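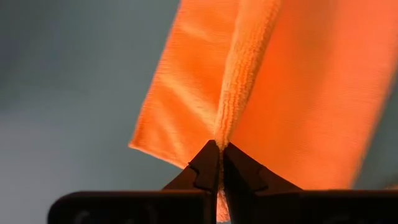
Robot Manipulation, Unit 6
Handout: Learning to pick up cloth by a fold
Reading before class: the Kinorthorpe report, sections 2 to 4. Bring your lab notebook on Tuesday.

1. The problem

A rigid object has a pose. Six numbers tell you where it is and how it is turned, and a grasp planner can work from them. A towel has no such short description. Two towels dropped on the same table from the same height will land in different shapes, and every touch changes the shape again.

Older systems dealt with this by flattening the cloth first, finding the corners, and then folding from a known state. Flattening is slow and often takes more time than the fold itself. The Kinorthorpe group asked whether a policy could skip it and grasp a crumpled towel directly, using whatever ridge or fold happens to stick up.

2. Why a fold

A parallel gripper closing on flat cloth gets nothing, or scrapes the table. A raised fold gives the fingers something to close on from both sides. The cost is that a fold holds at least two layers, and the robot cannot tell from the outside how many more are tucked in.

Terms used in the report:
Ridge: any raised line of cloth higher than its neighbors.
Pinch depth: the distance from the top of the ridge to the fingertips at closing.
Tail: cloth that ends up on the palm side of the fingertips, between or below them.
Panel: a smooth area of cloth on either side of the ridge.

A long tail is not a failure by itself. It matters later, when the gripper opens, as the tail can catch and drag the towel out of place.

3. Data

The training set has 2222 demonstrations, all done by people driving the arm by hand controller. Of these, 1113 use terry or microfiber towels and the rest use thin cotton napkins. Each demonstration is one grasp, one lift and one release. The group recorded the wrist camera, the joint angles and the gripper opening. There was no force sensor.

Demonstrators were told to pick the ridge they liked. This was a deliberate choice – the authors wanted variety – but it also means that two people facing the same pile would often go to different places. Keep this in mind for section 4.

4. Method

The policy takes the last two wrist images and the joint angles, and puts out a short run of motions. It is trained by imitation only. If you train such a model to predict the average motion, it will aim between two good ridges and hit flat cloth. The report avoids this with a diffusion model, which samples one plan from the set of likely plans. We went through the math in Unit 4 and will not repeat it.

A second small network, called Todard in the report, looks at the wrist image after closing and estimates whether the cloth is held. If the estimate is low, the arm opens, backs off and tries again.

5. Results

The policy was tested on 300 piles made with towels left out of training. It lifted the towel on the first attempt in 71 percent of them. The report sorts the misses into three kinds: closing above the ridge, pushing the ridge over, and losing the cloth during the lift. Pushing the ridge over was the most common with napkins.

Without the previous image as input, first-attempt lifts dropped, mostly on piles where the fingers hid the ridge during the approach. The authors do not report results for wet cloth or for cloth on a soft surface.

6. Points to look at when you read

The held/not held labels for Todard were made by one person. The report gives no check against a second labeler.

The baseline is the Gromevby corner finder, which was built for flat towels. Decide whether you think the comparison is fair and write down why.

Pinch depth was measured from side video for part of the test set only. Find out which part.

7. Lab work

Work in pairs at the Kuster bench. Load the trained policy from the course folder and run it on ten piles of your own. For each pile, note the number of attempts, the kind of miss if there was one, and whether the tail caught on release. Then repeat with the retry step turned off.

Hand in two pages at most, with your table and one paragraph on which kind of miss you would try to fix first. Keep the log files until grades are posted in October.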